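Gripper Bench FAQ: Direl and Galari Fingers
Last updated: September

Which finger sets does this page cover?
The Direl soft finger and the Galari rigid finger, both run on the Karaki controller. Firmware must match on both arms before any comparison.

What is the standard fruit task?
Plate to bowl, one banana, fixed start pose. Wrist cameras and one fixed camera record every trial.

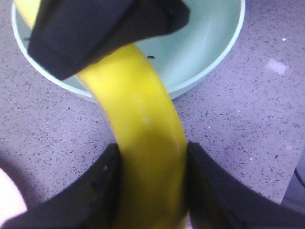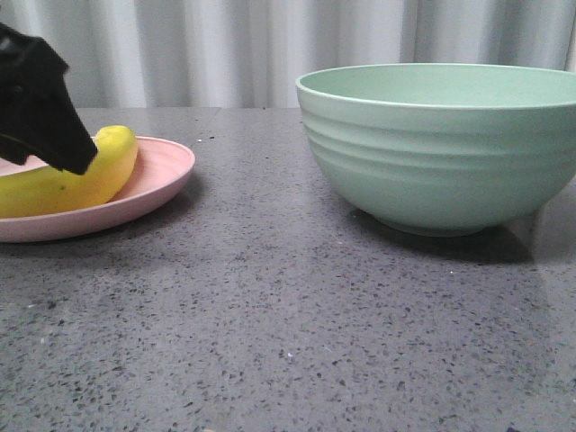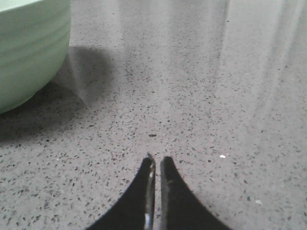

Nithin Kurian objects that a banana is too forgiving a test part: it tolerates an off-center grasp that would drop a pear, so a pass should not be read as a general score. We agree, and report results per item.

How many trials are needed?
Each finger set gets 69 trials per item. Shorter runs did not separate the two sets at Rakidberg.

What grip force should I start with?
Use the lowest controller preset and raise it one step after two consecutive slips. Record the preset with the trial.

Does glare on the countertop affect the wrist camera?
It can. Lock exposure before the first trial and do not change it between finger sets. Auto exposure shifts the detected edge of pale dishes.

How long do soft pads last?
Replace at roughly 1,000 closures, or sooner if the tip no longer returns to shape. Rigid tips have no fixed interval.

Can I mix finger sets on one arm?
No. The controller stores a single stiffness value per arm.

Who maintains the trial scripts?
Mieczysław Baran. Send logs with the script version in the subject line.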